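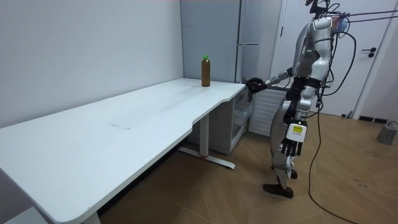
A long white desk, with a silver-and-white robot standing beside it.

Meron Alemneh has heard the four-day week described as a revolution, and she would like to see the rota first.

"Who answers the phone on the fifth day?" she says. "I ask that at every talk and I get a slide about wellbeing."

She spent three years doing payroll at Cletau, a parcel insurer with 42 staff, which tried the shorter week in January. The firm told its customers that output held steady. Alemneh doesn't dispute the figure, only what was left out of it.

"People ate lunch at their keyboards. They logged on at night. If you don't count those hours, of course it looks marvellous."
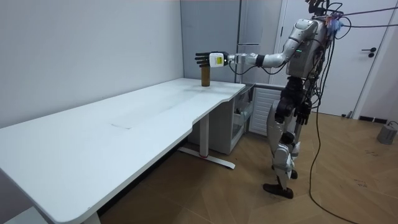
Over the desk: an outstretched arm and a brown bottle.

Her old manager, Blagoje Georgiou, calls that unfair. "Most of them would never go back," he told me. He couldn't say how many had been asked.

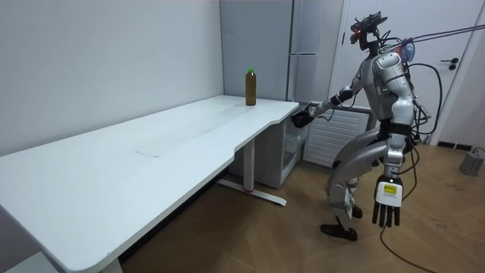

Alemneh isn't against shorter hours. She works four days herself now, on four days' pay, and thinks firms should be made to publish overtime before they boast.

"I'd believe it then," she says. "Well, I'd read it."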